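Playtesters wanted for Sultesero, a puzzle game with a very stubborn mule

Posted 19/09/2023 by Yareli Magaña

Hi! I'm Yareli, I design the levels at Bulley, and I need people to come and get stuck in our game.

Sultesero is a puzzle game for phones and tablets. You play as Vito, a mule who has to carry mail up and down a mountain that keeps falling apart. You can't steer him. He walks forward until something stops him, and your job is to drop planks, tip buckets, pull ropes and (sometimes) wave a carrot so that he ends up at the right mailbox with the letters still on his back. There are 70 levels now. I've played every one of them so many times that I have no idea which ones are hard anymore, and that's where you come in.

We did one round of testing already with friends and family and it was great, except that my cousin is too nice and kept saying everything was fun. Level 9 is a mess and she told me it was "cute." I need people who will groan out loud, put the tablet down, and tell me they would have deleted the game by now.

Who I'm looking for

Anyone 18 or over who plays games on a phone or tablet at least a little. You do NOT have to be good at puzzles. Really, I'd love a few people who are bad at them! If your whole gaming life is a card game you play on the bus, please sign up. If you finish every physics puzzler in a weekend with all the stars, I want you too, for the last set of levels, which Tiburcio Varela built and which I think are way too mean. (He thinks they're fine. Please help me win this one.)

I'd also like to hear from left-handed players, people who play with the sound off, and anyone who has trouble telling red ropes from green ropes. We just put in a new set of rope patterns and I don't know yet if they're clear enough.

You can't take part if you work for another game studio, sorry. And if you tested with us last time, you already know too much about the buckets.

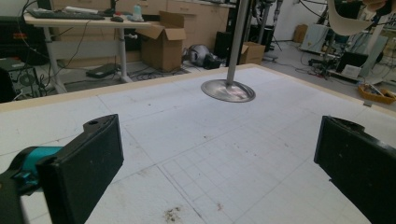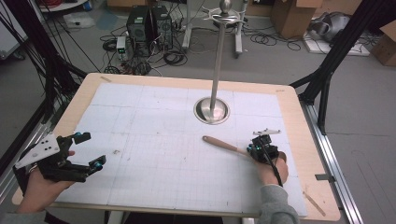
Two views of the table with the grid.

What you'd be doing

Sessions are in person at our office on the second floor of the Bautista building, and each one lasts two hours with a break in the middle. You sit down with one of our tablets, you play, and I sit nearby and try very hard to keep my mouth shut. We ask you to think out loud while you play. It feels silly for the first few minutes and then most people forget they're doing it.

We record the tablet screen and your voice. We don't film your face. Only the team listens to the recordings, and they get deleted once the game is out. If you change your mind afterward, write to Iraís Aguirre and she'll delete yours right away, no questions.

After the break you'll try 4 levels that aren't in the game yet. Some of them are still gray boxes with no art, and in one of them Vito walks backward because I haven't fixed it. Then there's a short form and a chat, and you can go home.

Please don't post about the unreleased levels. There's a one-page agreement to sign when you arrive -- it's short, and I can send it ahead of time if you'd like to read it first.

What you get

$70 per session, paid the same day by bank transfer or gift card, your pick. Snacks and coffee, too. Your name goes in the credits if you want it there, and you get a free copy of the game when it comes out in December.

We have room for five people per session. You can come once or come back for a second one, as long as you leave at least a week in between so the levels aren't too fresh in your head.

Getting here

The front door sticks, so push hard. There's an elevator on the right past the mailboxes, and the restroom on our floor is step-free. Parking behind the building is free after 5 p.m. If you need anything set up differently -- a stand for the tablet, bigger text, a quieter room -- put it in your email and Nabil Tannous will sort it out before you come.

How to sign up

Email me through the contact page with "Mule" in the subject line. Tell me your first name, what you play on, the last two games you played (any kind!), and whether daytime or evening works better for you. I answer everybody, usually within a couple of days, and I'll send you a list of open times to choose from.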